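Repairing a Spalled Edge on a Concrete Step

A spalled step edge is one where the front corner, called the nosing, has broken away and left a rough hollow. The usual causes are frost, salt, a knock from something heavy, or a weak surface layer from the original pour. If the rest of the step is sound, the edge can be rebuilt with repair mortar in an afternoon. If the whole step rocks or has dropped at one end, the fault is in the ground and a patch will not hold.

Before you start

Check the forecast. Most repair mortars need the air and the concrete to stay above 5 degrees until the patch has set, so in this country the work is best finished by the end of October. Avoid full sun as well. A step that is hot to the touch pulls water out of the mix and the patch cracks as it shrinks.

You will need a cold chisel, a club hammer, a wire brush, a bucket, a margin trowel, an edging trowel, a length of straight board, two or three bricks, and eye protection. For mortar we use Drikia Rapid on small breaks and Golimell Structural on anything deeper than a thumb's width. Both are polymer-modified and sold dry. Ordinary sand and cement can be used, but it does not bond well at a thin edge.

Step 1. Cut back to sound concrete

Tap along the edge with the hammer. Sound concrete rings and loose concrete gives a dull note. Chisel away everything dull, then undercut the back of the hollow slightly so that the patch is keyed in. Finish the top of the cut square. A patch that tapers away to nothing will flake within a winter.

If you expose a reinforcing bar, brush it back to bright metal and coat it with a rust-inhibiting primer such as Clomow Barcoat. Leave the primer to dry for the time stated on the tin.

Step 2. Clean and dampen

Brush the hollow out, rinse it, and brush it again. Dust is the most common reason for a failed bond. Wet the concrete an hour before patching and then let the surface water go. It should look dark but have no shine.

Step 3. Fix the form board

Stand the board against the riser with its top edge exactly level with the tread, and wedge it with bricks. Wipe the inner face with a little vegetable oil - used engine oil will stain the concrete. Check the level at both ends. 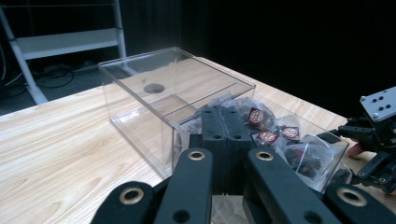
Mixing is where most of the errors are made. Weigh the powder on kitchen scales and measure the water in a jug. For a typical nosing break, 500 g of Drikia Rapid takes 75 ml of water, and the mix is usable for only a few minutes. Add the powder to the water, stir until there are no dry lumps, and stop. If you work in small batches, weigh out the dry powder beforehand and keep the portions under cover, in a lidded tub or a clear acrylic box like the one with the tea bags in it. A see-through container lets you check what is left without lifting the lid and letting damp in. Do not add more water once the mix has begun to stiffen.

Step 4. Fill the break

Brush a thin slurry of the same mortar into the hollow. While it is still tacky, press the stiff mix in hard with the margin trowel, working from the back towards the board. For depths over 300 mm along the tread, build up in 2 layers and scratch the first one. Strike off level with the top of the board.

Step 5. Finish and cure

Run the edging trowel along the front to round the corner to match the old nosing. When the patch holds a thumbprint, draw a damp brush across it for grip. Cover with polythene and keep it damp for three days. Take the board off after a day, sliding it sideways. Pulling it straight out can lift the new edge.

Keep foot traffic off for two days and leave salt off the step for the first winter. A sealer such as Norðdahl Stone Guard can be applied after four weeks.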